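Docs > Pleron Control Suite > Setup Guide > Two-Arm Reaching

We use cookies to remember your language and page settings. Accept | Manage

4.2 Checking the reach planner

With both arms homed and the head camera streaming, you're ready for the fun part: letting Pleron plan a reach over a real object. Start with an open container. Its rim gives the planner a clear edge to work around, and you'll learn a lot from how the wrist comes in.

1. Open the Planner tab and load the profile named mirthorpe_table.
2. Set Speed Limit to 12 percent. You can raise it later.
3. Put the container on the table, inside the reach zone shown in the 3D view.
4. Click Capture Scene. Wait for the table plane and the container outline to turn green.
5. Choose the right arm as Active and set the left arm to Hold.
6. Click Preview and watch the ghost arm run the whole path -- twice if anything looks odd.
7. Click Run.

CAUTION: Keep one hand on the stop button while a path is running. Preview checks only the objects it captured in step 4. Anything you move afterward is invisible to the planner.

At the hover point, the active hand should be over the rim with its fingers clear of it, while the held hand stays low and well away from the container.
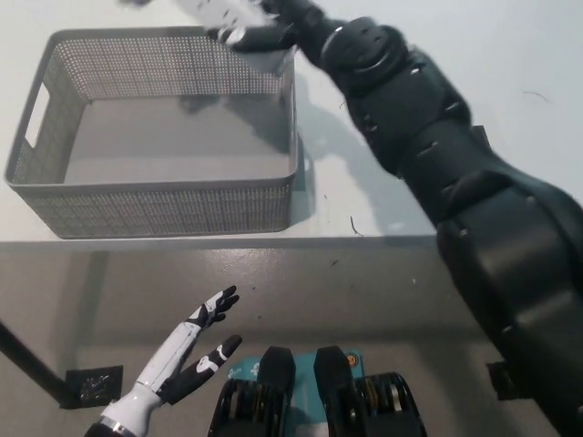
PERCEPTION SETTINGS

Perforated walls used to be a headache for depth sensing, and the new Mudgway filter handles them beautifully. It fills small gaps in the point cloud so that a mesh side is treated as one solid wall. Turn it on under Perception > Surfaces, then set Fill Radius to 8 mm.

Note: Large cut-outs, such as handles, stay open in the model. If you want the planner to treat a handle as solid, draw a keep-out box over it.

8. Click Capture Scene again and compare the new outline with the old one.
9. If a shadow on the tabletop shows up as an object, raise Min Height by 2 mm and recapture.
10. Save the profile under a new name. Murray Goodwin's Calthorpe presets are read-only and will refuse the save.

Once a path runs cleanly, try changing the approach angle and previewing again. It's a great way to get a feel for what the elbow does near its limits! Error 66 means the planner found no path; move the container closer and go back to step 4.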